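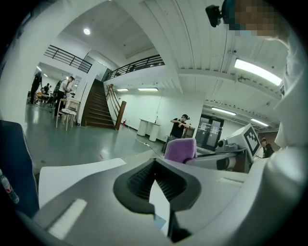
The autumn bread swap is back, and it has grown

When we started the swap four years ago it was a trestle table, a borrowed bread knife and eleven loaves, two of which were the same recipe. Last time we had 74 loaves on the tables by half past ten and had run out of butter by eleven. So this year we're moving into the big room at Zitura Hall, doors open at 10 in the morning, and I can't wait!

For anyone new, the rules are very short. Bring a loaf you baked yourself, take home a different one. If you bring two, take two. Rolls count as a loaf if there are six of them (we had a lively talk about this last year, and six it is). Flatbreads, soda bread, fruit loaves and anything from a bread machine are all welcome. Please write the flours, nuts and seeds on a card and tuck it under the loaf. Blank cards will be by the door.

Baptiste Bodin is coming again, and he's bringing rye. If you were at the June meeting you'll remember his dark loaf with caraway, the one that went round the room twice and came back as crumbs. He feeds his starter every evening and bakes the rye a full day before he cuts it, which explains why mine has always been gummy — I've been slicing it warm for years. He has promised to stand at the end table until noon and answer questions, and there will be little pots of his starter to take away. Bring a clean jam jar with a lid if you'd like some, as the pots went very quickly last time.

The other thing I'm excited about is the flour. Zunby, the mill shop on the river road, has put aside 900 g bags of stoneground wholemeal for us to try, one per household. It's a thirsty flour. I've been adding a good splash more water than the recipe says and leaving the dough for half an hour before I knead it, and the crumb has been lovely, soft and a bit nutty. My first try came out like a doorstop, so do be generous with the water.

We'll also have a small table for loaves made without wheat. Several of you asked for this after the spring swap. I've been playing with millet flour, and on its own it crumbles at the sight of a knife, but mixed half and half with oat flour and a spoonful of psyllium it holds together well enough for a sandwich. I'll bring copies of the recipe. These loaves will have their own board and knife, so please leave both where they are.

The recipe box now holds 121 cards, and they're all being typed up. If your handwriting is on one that says "bake until it looks right", could you have a think about how long that is?

Money news: the raffle and cake stall raised £1446 over the year, and most of it is going on a second-hand deck oven for the hall kitchen. It needs a new door seal first, but we should be able to bake pizza in it by the winter social.

Tea and coffee from 10, soup from noon. Bring a cloth bag for your loaf, and butter if you can spare some.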